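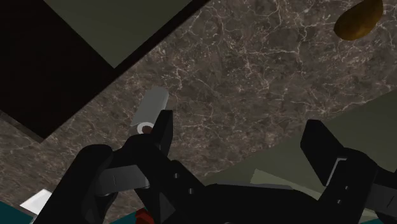 Stop shopping for grippers by the spec sheet

I've spent most of February swapping grippers in our kitchen sim, and I'm grumpy about it. Shanti wanted the one with the best numbers. I wanted the one with fingers I could see past! 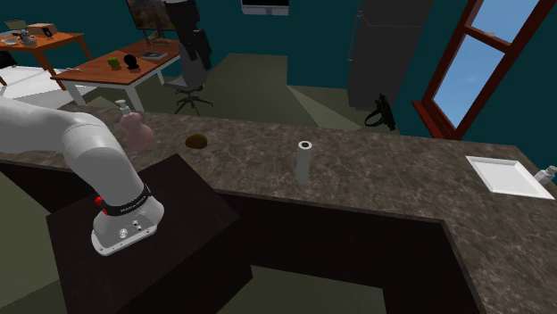 My vote still goes to two plain fingers and a decent wrist camera — boring, I know. Give me 20 tries at a can on its side over any brochure. Jonas says I should run 100 before I open my mouth, and okay, he can have his 100.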